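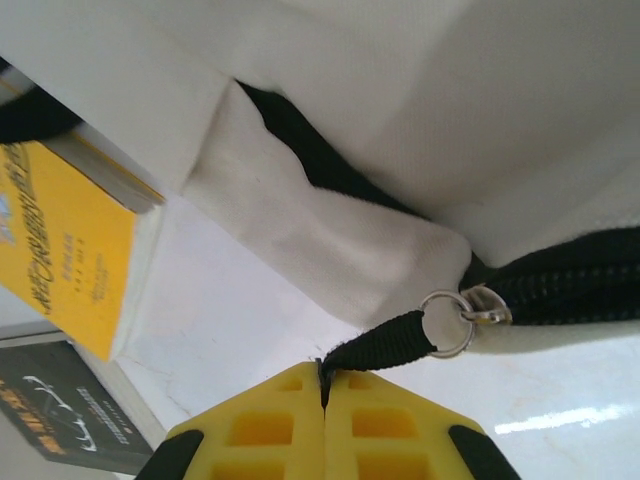

Eamon Sheehan wrote that he had now tried the upload three times, on two computers, and that his shop still showed only part of the list, with the prices gone peculiar somewhere past the middle. He wanted to know if he should wipe the whole catalog and start over.

Reply from Nenilden support, September 13, 2020

Hello Eamon, and thank you so much for being patient with us. Please don't wipe anything yet! Your older listings are fine and so are their sales records, and it would be a shame to lose those over what looks like two fairly small troubles that happened to land on the same day.

I opened the file you sent and went through it with a cup of coffee. The first trouble is size. Your list has 3,000 lines, and the uploader on the Bruren plan stops at 2,000 without so much as a warning, which I agree is not very friendly of it. I've passed that along to the people who look after that page. For now, the way around it is to split the list into two files, keeping the heading row at the top of both.

The second trouble starts at line 1,202. The title there has an opening quotation mark and no closing one, so the uploader reads right on through the comma, swallows the price, and pushes everything over by one column – and it doesn't find its feet again until 131 lines later, when it meets another stray mark.

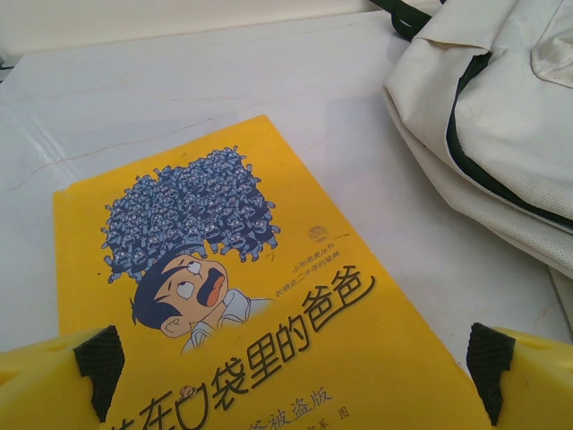
Yellow paperback with a cartoon on the cover.

Steps so far, so we both have them in one place:

Checked the account. Plan is active, storage is nowhere near full.
Checked the file format. Saved as plain comma-separated text, which is right.
Removed the stray marks in a copy and ran it on our test shop, in two halves. Both halves loaded and the prices sat where they should.
Did not touch your live shop.

Update from customer

Well, that's a relief, and thank you for the long answer, I like a long answer. I fixed the title and split the list, and the first half went in like a dream. The second half loaded too, but now every book and bag in it says "ships from Do" and I have never shipped from Do in my life. I pack everything at my own kitchen table. Also my Bomano label printer is asking for a postage code it never wanted before. Are those two connected? My wife thinks so and she's usually right about this kind of thing.

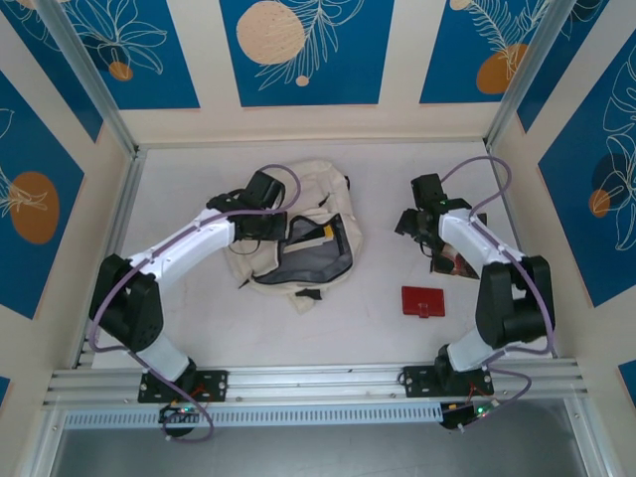
Cream backpack, front compartment unzipped.

Reply from Nenilden support

Your wife is right! Do is the sample location that comes with every new shop, and the uploader falls back on it when the location column is missing its heading. I had a look at your second file and the heading row says "loction" – an easy slip, and I've made it myself more than once. The printer is asking for a code because the sample location has no postage set up.

Fix the spelling, upload the second file again, and choose "update existing" on the next screen so you don't end up with doubles. Then turn the label printer off and on so it picks up the new address.

Update from customer

Done, and the location is right on all the ones I looked at. Printed two labels with no questions asked. I'll be adding more stock in November, so could somebody let me know if the limit has changed by then?

Status: solved. Reminder set for November about the upload limit.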